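Parido: reality TV casting questionnaires, cleaned up and lined up

README and data card

Parido is a collection of contestant questionnaires from Teditex, the small web series where strangers share a lake house and vote each other out. It also includes the episode tables, so you can put what people said before they moved in next to how long they lasted. I've been a fan of the show since its first season, I've wanted a file like this for years, and I'm so happy to finally have one that opens in a spreadsheet without falling apart!

Last updated 7 August 2026.

What you get

The set covers 8 seasons and 379 questionnaires. Of those, 200 come from people who made it into the house. The rest are from finalists who were published on the show's casting page and then cut before move-in (those pages are wonderful, by the way, and some of the best answers in the whole set come from people who never got on).

There are three files:

questionnaires.csv has one row per answer. A person who answered every question takes up a lot of rows. That's on purpose, it makes searching much easier.

houseguests.csv has one row per person who moved in, with the week they left, how they left, and the final placement.

events.csv has one row per vote, challenge or twist, in the order they aired.

The person_id column ties the first two together. It is a short code like S4-07, season first. There are no names in any of the files. I took them out early on and I like it better this way, you stop reading with your favorites in mind.
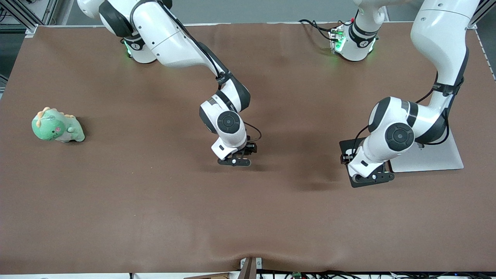

Columns in questionnaires.csv

person_id: the code described earlier.

season: a plain number.

question_key: a short label for the question. The wording on the casting form changed almost every season, so "What would you bring?" and "Name the items you can't live without in the house" both become bring_items. The full wording is in question_text.

question_text: exactly what the form said that season, odd capital letters included.

answer: exactly what the person wrote. I fixed broken characters (so many mangled apostrophes) and nothing else. Typos are theirs and they stay.

answer_status: full, partial or missing. Partial means the page cut the answer short and I couldn't find a longer copy.

superfan: yes, no or unclear. Yes means the person says somewhere in their answers that they had watched the show before applying. I only marked it when they said it in so many words.

There are 38 question keys in all. The most fun ones to read across seasons are strategy_first_week, hardest_part, bring_items and three_words. If you only have ten minutes, sort by three_words and scroll. You would not believe how many people are "competitive, loyal, and funny," and then somebody in season 5 comes along with "damp, hopeful, loud" and makes your whole day.

How it was put together

I copied the questionnaires by hand from the show's casting pages. For seasons 1 and 2 the pages had already been taken down, so I worked from the text that fans had pasted into the Farías board, a forum that has been recapping the show since the very beginning. Where two people had pasted the same questionnaire and the copies differed, I kept the longer one and set source_note to "board, two copies."

The event table is from rewatching. All of it. I did the last stretch in July with a notebook and a very patient couch, and it was a blast. Air order is what I recorded. The show sometimes holds back a vote and airs it an episode late, and for those I filled in the aired_late column.

After that everything went through Clilum, a little script that comes with the files. It checks that every person_id in one table exists where it should, that no one is voted out twice without coming back in between, and that the weeks run in order. Run it after you edit anything:

python clilum.py --check all

It prints the row it didn't like and stops. Fix that one and run it again. If you're adding a new season, copy the season_template folder first, since the script looks for its column headers. 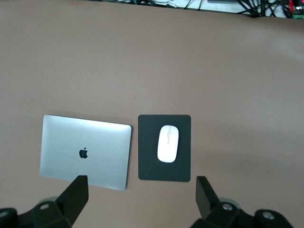
The one rule it can't check is placement ties. In season 3 two people walked out on the same night, and the show never said which of them placed higher. I gave both the same number and skipped the next one. If your code expects every placement to be unique, that season will trip it up.

Things to try with it

I'd love to see someone compare strategy_first_week with what people did in their first week. My hunch is that everybody who writes "lay low" wins the first challenge by accident, but I haven't counted, so go prove me wrong!

bring_items is another good one. Early seasons are full of books and decks of cards. Later on it's skin care and one particular kind of hot sauce. You could make a lovely chart out of that.

There's also hardest_part, where people guess what will get to them in the house. Compare it with exit_quote in houseguests.csv, which holds the first sentence they said on camera after leaving. Some of them called it exactly, down to the snoring.

Known gaps

Season 2 is thin. The show ran a short form that year and several people skipped most of it, so expect plenty of missing values.

Season 6 had video questionnaires only. I typed those up by ear. Anything I couldn't make out is marked [unclear] inside the answer, and I'd be glad of corrections from someone with better headphones.

Hometowns and jobs are left out, even where the show published them. Ages are given as a range. Please don't use the files to work out who someone is and then go bother them about a vote from years ago. They played a game on a web series, let them be.

The cut finalists have no rows in houseguests.csv. If you join the tables and lose almost half your people, that's why.

The set leans toward people who write well. Casting picked them partly off these forms, so it tells you about the ones who got noticed and very little about everyone who applied.

Using and sharing

Use it for anything that isn't for sale: podcasts, class projects, recaps, arguments with your sister. A mention of Parido is nice and makes it easier for the next fan to find the files. The answers still belong to the people who wrote them, so quote short bits and leave the long ones where they are.

Corrections are very welcome. Send the person_id, the question_key and where you saw the right version, a link or an episode and time is plenty. New seasons go in once the finale has aired, never before, so you can browse the tables midseason without spoiling anything for yourself.

Changes in this version

Added season 8, with both returning players under their original codes.

Split the old "misc" question key into pets, hidden_talent and motto.

Fixed three season 4 rows where the strategy answer had landed in the motto column. One of those mottos was four paragraphs long and I really should have caught it sooner.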